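## Chapter 6. The Onion Family in the Kitchen Garden

In the district of Lukumay, almost every house has a few onions growing beside the door. They do not need much room, they are cheap to start, and the cook can pull one up while the water is heating. A student who wishes to understand vegetable growing can begin with this plant, for it shows in a small space most of the questions we shall meet later in the book: when to sow, how close to plant, how to water, and when to harvest.

In this chapter we study the onion and its near relatives: the leek, garlic, the shallot, chives, and the green onion, which in many markets is also called the scallion or the spring onion. All of them belong to the genus *Allium*. They share the same strong smell when they are cut, and they share several pests, so the gardener has to think of them as one group when he or she plans the beds.

### 6.1 What is a green onion?

The name causes some confusion. In one market a green onion is simply a common onion which was harvested young, before the bulb had time to swell. In another it is a different species, *Allium fistulosum*, the bunching onion, which never makes a large round bulb at all. The seed packet should give the Latin name, and the student is advised to write it in the garden notebook on the day of sowing. Later, when the leaves are up, the two plants look very similar and it is easy to forget.

The part we call the stalk is not a true stem. It is made of leaf bases which are wrapped tightly one inside the other. The true stem is a small, flat disk at the bottom, just above the roots. If this disk is left with a short piece of the white part and put in a glass of water, new green leaves will grow from the center. Schoolchildren in Fulville do this experiment every year in August, and some families continue it at home through the whole winter.

Higher up, the leaf bases separate into hollow green leaves. The white part is white for a simple reason: it has grown under the soil, without light. A grower who wants a longer white part will draw soil up around the plants as they get taller. This work is called hilling or blanching, and it is described in Section 6.4. 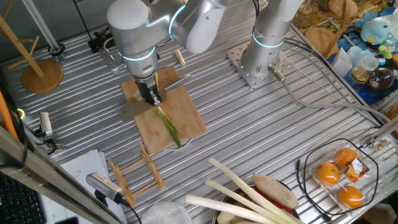 The taste also changes along the plant. The white part is sharper and is usually cooked, while the green leaves are milder and are often added raw at the end. For this reason many cooks divide the plant before they begin, and buyers look at both parts when they choose a bunch. Leaves with yellow tips suggest that the plant was thirsty or old. A soft or slippery base is a worse sign, and such a bunch should be refused.

### 6.2 A case from Lukumay

Idrisa Kariuki and Ladan Babaei grow vegetables together on a sloping field above the Barkow road. For several years they planted only bulb onions, and they sold the whole harvest to one trader. The price was low, as all their neighbors harvested in the same weeks. Then they gave one bed to bunching onions and sowed a new row every 14 days.

The result of the first season was 1,428 bunches from that single bed. The income was not very large, but it came in small amounts over many weeks – a great help for a family that must buy seed and pay school fees at different times of the year. "With the bulbs we were rich for one week," Ladan Babaei told us. "Now I can go to the market with something in the basket whenever I go."

There were also difficulties. The second sowing failed almost completely when heavy rain made a crust on the soil, and the seedlings could not break through it. The following year they covered the rows with a thin layer of sieved compost and had no more trouble of this kind. Weeds were a longer problem. Onion leaves are narrow and give little shade, so weeds grow freely between them, and the field had to be cleaned by hand.

### 6.3 Words used in this chapter

**Bolting** – the early making of a flower stalk, often after a cold period.

**Set** – a small dry bulb which is planted in place of seed.

**Thinning** – pulling out some of the young plants so that the others have room. With onions, the thinned plants can be eaten.

**Neck** – the place where the leaves leave the bulb. In a bulb onion that is ready for storage, the neck is dry and thin.

### Before you read further

Visit a market or a shop near you and look at how the onions are sold. Note which kinds are sold by weight and which by the bunch. Ask one seller where the green onions were grown and how many days they stay fresh. Keep your notes, as you will need them for the planting calendar in Section 6.5.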